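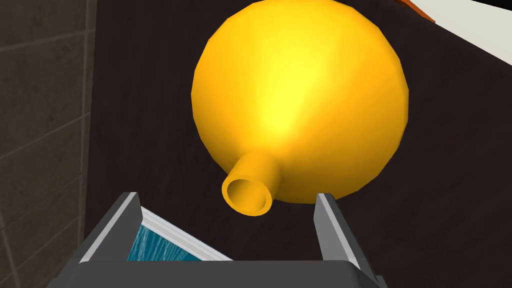

Grallari vs. Jurnesik parallel gripper in Prundine: does the camera matter more than the fingers?

Forums > Simulation > Grippers and End Effectors

fhubmann
Posted 2nd April

I have spent the better part of a month trying to find out which of two nearly identical grippers I should buy, by running both in a kitchen that doesn't exist. My wife has asked whether it would be cheaper to buy both. It would.

Setup: dual-arm model in Prundine, stock Cho controller, wrist cameras plus one camera up on the body. Same grasp planner for both grippers. 40 trials each on the yellow thing with the spout, which the asset library files under funnels and which I file under reasons to drink.

Results so far: Grallari 14 good grasps, Jurnesik 23. The Jurnesik has longer fingers and a softer default contact setting, and I can't tell which of those I'm measuring.

How I ran it:

1. Approach with the wrist camera only. The planner likes the spout, and so do I, as it's the only part narrow enough to be worth closing on. When the gripper is this near, though, the round body fills most of the view and the depth estimate starts making things up. The glare on the yellow doesn't help.
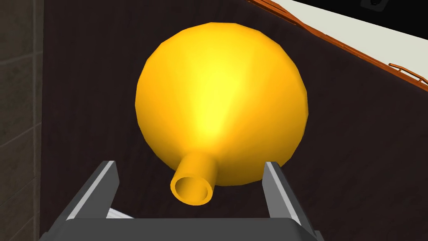
2. Approach with the body camera only. Slower, much calmer, misses sideways by the width of a finger.

3. Both cameras, fused by the Cho controller with its default weights. Worse than either one alone, and I'd like somebody to tell me I did it wrong.

Has anyone compared these two properly?

dg_woo

You did it wrong. The Cho defaults trust the wrist camera completely once the gripper is close, so "fused" means "wrist camera with extra steps." Look for the handover distance in the config. It ships at 2 cm and that's hopeless for anything shiny and round.

Also, 14 against 23 on one object tells you how the grippers feel about that object. I wouldn't order hardware on it.

kchong

Going to disagree with Dong-geon on the first part. I've changed the handover distance plenty of times and it mostly moved the failures to a different place. The camera in the wrist is still staring up at a big glossy surface. What helped us was picking the approach from the body view and only letting the wrist camera veto it.

My starting pose for that is boring on purpose: both arms up in view, grippers empty, small stuff on the counter where the body camera can find it. I use the book and the lemon (or whatever citrus the asset author had in mind).
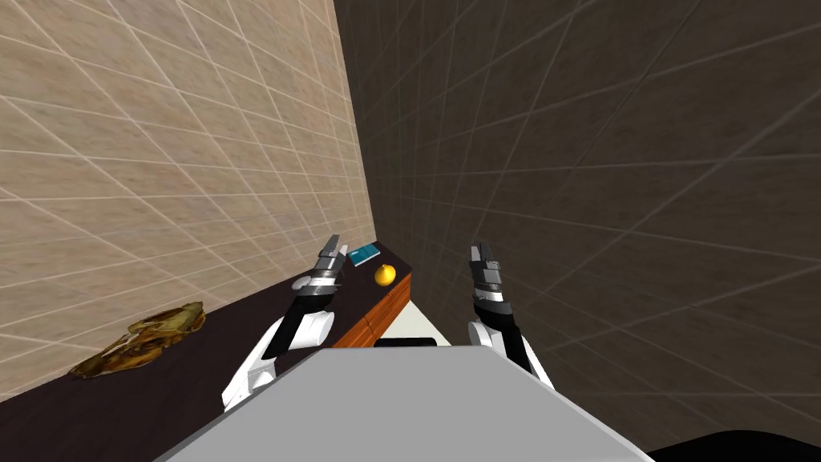 The book is a good second object because it lies flat and punishes long fingers. Run your Jurnesik on it before you fall in love. Ours kept touching the countertop first, then the controller decided the countertop was the book and tried to pick up the kitchen. The Grallari's shorter fingers got under the edge far more often. I don't have a table of it and you shouldn't quote me.

As for the big skull-looking lump at the near end of the counter, leave it out of any benchmark you want to finish. The collision mesh I had was a box.

fhubmann

Kurniawati, thanks. "Tried to pick up the kitchen" describes my November as well.

Dong-geon, I raised the handover distance. The fused run no longer dives at the highlight. It now stops short and considers its options until the timeout. I am told this is progress.

demetrio_c

Unpopular opinion, but you're all tuning cameras on a question about grippers. Feed the planner the ground-truth pose from Prundine, turn every camera off, and run both grippers again. If the Jurnesik still wins, it's the fingers. If they tie, it was the cameras. Takes an afternoon.

dg_woo

And then you own a number that holds only on robots that are never wrong about anything. I'd still run it, I just wouldn't call it the answer.

demetrio_c

It's a comparison with one thing changed at a time. I realize that's out of fashion.

kchong

Do both and stop it, you two. Florian, one more thing to check before any of this: put the wrist view on plain wall with the fingers open and see whether the depth is flat. Tile is handy because the grout gives the matcher something to hold on to.

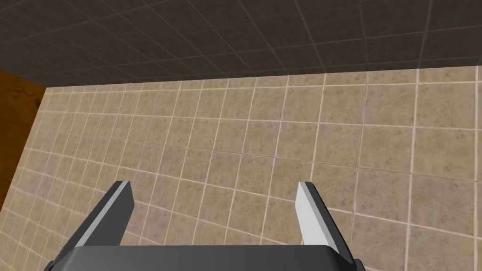 by Hwa-young Seok, moderator

Moved from General to Grippers and End Effectors, and I've merged the duplicate thread about Cho handover settings into this one.

On the wall check: do it with the fingers in the mask and again with them out. The pale inner faces of the fingers are bright enough to pull my depth estimate around, and I spent a week blaming the lens model. The mask file that comes with the Grallari model is fine. The Jurnesik one was drawn for an older finger, so redraw it or shrink the image crop.

fhubmann

I've been using the Grallari mask for both.

demetrio_c

Well.

fhubmann

Rerunning everything tonight, ground-truth poses first, then the new mask, then the book. Nobody order anything.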